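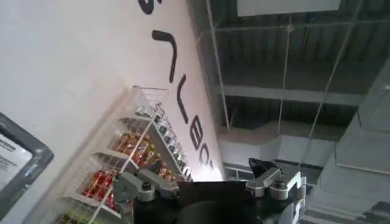
*Schwarze Schrift auf weißer Wand*

## Einstieg

Kurz vorstellen: Zinhle Motaung, Bürgerinitiative »Vertrag auf den Tisch«. Dank an die Gruppe aus Grivley für die Einladung.

Gleich zur Sache. Die Stadt Gurnbridge hat den Betrieb ihres Wassernetzes an die Firma Bolline vergeben. Der Vertrag läuft über 30 Jahre. Wir kennen den Namen der Firma, das Datum der Unterschrift und eine Pressemitteilung. Den Vertrag selbst kennen wir nicht. Die Ratsmitglieder durften ihn vor der Abstimmung in einem Leseraum einsehen, ohne Kopien und ohne eigene Notizen.

Frage ans Publikum: Wer weiß, wer bei Ihnen die Leitungen betreibt? Handzeichen abwarten.

## Was wir verlangen

Langsam sprechen, das wird oft verwechselt. Wir klagen nicht gegen die Vergabe. Dafür wäre die Frist abgelaufen, und in der Initiative gibt es dazu auch verschiedene Meinungen. Wir klagen auf Einsicht in drei Teile des Vertrags:

- die Preisformel, nach der die Gebühren angepasst werden
- die Entschädigung, falls die Stadt früher kündigt
- die Schiedsklausel

Zur Schiedsklausel etwas ausführlicher. Nach allem, was wir aus dem Rat gehört haben, sollen Streitigkeiten vor ein privates Schiedsgericht gehen, nichtöffentlich. Wenn das stimmt, könnte die Stadt zu einer Zahlung verpflichtet werden, deren Begründung wir nie lesen. Deutlich sagen, dass wir das nur aus zweiter Hand haben. Auf Nachfrage keine Namen nennen.

## Wie die Stadt die Ablehnung begründet

Zwei Begründungen, beide aus dem Bescheid vom Februar.

Geschäftsgeheimnisse: Bolline habe der Veröffentlichung widersprochen. Unsere Antwort: Eine Firma kann widersprechen, die Entscheidung muss trotzdem die Behörde treffen, und zwar für jede Stelle einzeln. Im Bescheid steht dazu ein einziger Absatz für den gesamten Vertrag.

Laufende Verhandlungen: Es gehe noch um Anlagen zum Vertrag. Unterschrieben ist er aber. Was an einer unterschriebenen Preisformel noch verhandelt wird, hat uns bisher keiner erklärt.
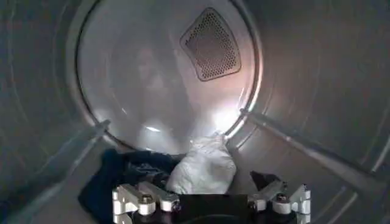 Die Kanzlei Potgieter hat den Bescheid für uns geprüft. Nandi Radebe vertritt uns vor dem Verwaltungsgericht und hält den ersten Punkt für den stärkeren. Beim zweiten ist sie vorsichtiger, weil das Gericht den Stand der Verhandlungen nicht ohne Weiteres nachprüfen kann. Bitte keine Prognose zum Ausgang abgeben, auch nicht beim Bier danach.

## Stand des Verfahrens

Widerspruch eingelegt, zurückgewiesen, Klage eingereicht. Die Klageerwiderung der Stadt liegt vor. Einen Termin gibt es noch nicht. Bolline ist beigeladen und hat sich bisher nicht zur Sache geäußert.

Die Petition haben 2.522 Menschen unterschrieben. Sie ersetzt die Klage nicht, aber der Rat muss sich damit befassen — in öffentlicher Sitzung.

## Kosten

Wird immer gefragt, deshalb gleich ansprechen. Gerichtskosten sind vorgestreckt. Verlieren wir, kommen die Anwaltskosten von Bolline möglicherweise dazu, das hängt davon ab, ob die Firma eigene Anträge stellt. Spendenkonto steht auf dem Handzettel, nicht vorlesen.

## Was Sie in Grivley tun können

- Beim Rathaus nachfragen, ob über eine Vergabe gesprochen wird. Schriftlich, mit Bitte um Eingangsbestätigung.
- Die Offenlegung vor der Unterschrift verlangen. Danach wird es teuer und dauert, siehe oben.
- Ratsmitglieder fragen, ob sie den ganzen Text bekommen oder nur eine Zusammenfassung der Verwaltung.

Unser Musterschreiben liegt am Ausgang. Wer es lieber per Mail hätte, trägt sich in die Liste ein.

Falls noch Zeit ist: Ablauf im Leseraum erzählen. Sonst direkt Fragen, Mikrofon geht zuerst nach hinten.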